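How to Submit a Trial Entry for Your Govent Hound

Posted Tuesday, December 28, 2021

Trials are how a registered hound moves up from Yearling to Pathfinder in the Govent group. You need one hound with an approved import, and it must have at least 5 activity points on its tracker. Hounds on a breeding cooldown can still enter. Hounds marked as retired cannot.

Step 1. Pick a trial
The open trials are Cirent Crossing and the Dritstead Run. Cirent Crossing is a river trial and asks for a full body drawing with a simple background. The Dritstead Run can be drawn or written. If you write it, the minimum is 1997 characters, not counting the title or your tracker links.

Step 2. Make your entry
Your hound must be the main subject. Handlers are optional. All markings on the import have to be visible or mentioned in the text. Collabs are fine, but both artists need to comment on the submission.

Step 3. Fill out the form
Copy this into the description of your entry:

Hound name and ID:
Link to import:
Trial:
Items used:
Handler (if any):

IDs are written with the number sign first, such as #3226. Forms with no ID go to the bottom of the queue.

Step 4. Add items
You can attach up to 3 items. The Van Wyk Collar raises your chance of a pass and is used up whether you pass or fail. Items added after a roll don't count.

Step 5. Wait for the roll
Rolls are posted as a reply to your entry. If your hound fails, it can try the same trial again next month. Entries sent in during January that haven't been rolled yet will be carried over to February.

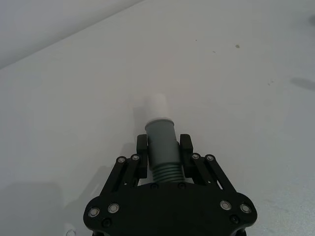
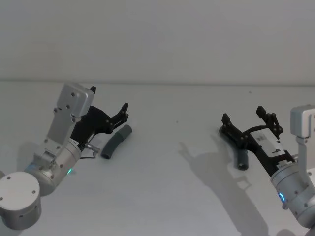
Backgrounds are the most common reason an entry gets sent back. For Cirent Crossing we need a ground line and some sign of water, and flat color is fine for both. A pale wall meeting a white tabletop, with one line where they join, has about as much detail as we ask for behind the hound. Put the water in front of that line and shade under the paws. If you aren't sure your background passes, send a sketch to the group inbox before you color it.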